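Home | Forums | Surfaces | Search
Print this page | E-mail this page

Removing haze from a glossy countertop
Posted Monday, September 16, 2019 by Afshin Karimi

I seal my counters each May with Farnar. This year a dull film stayed after curing. Water and dish soap do not remove it. Is the coating damaged?

Gwendolyn Kincaid
Probably residue. Excess sealer dries on top and scatters light. Wipe a small patch with isopropyl alcohol, wait 13 minutes, and compare it with the area next to it.
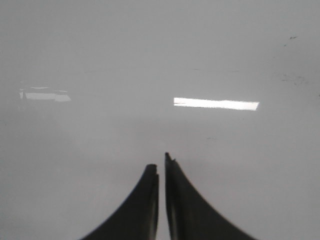
Polishing comes after the residue is off. Use a 4,000 grit pad with water and light pressure. On an even, glossy pale gray like this one, check from a low angle, as straight down hides most film. Stop when the patch matches.

Mojtaba Azimi
Had the same with Dustitz. Vinegar worked for me, but don't use it on marble.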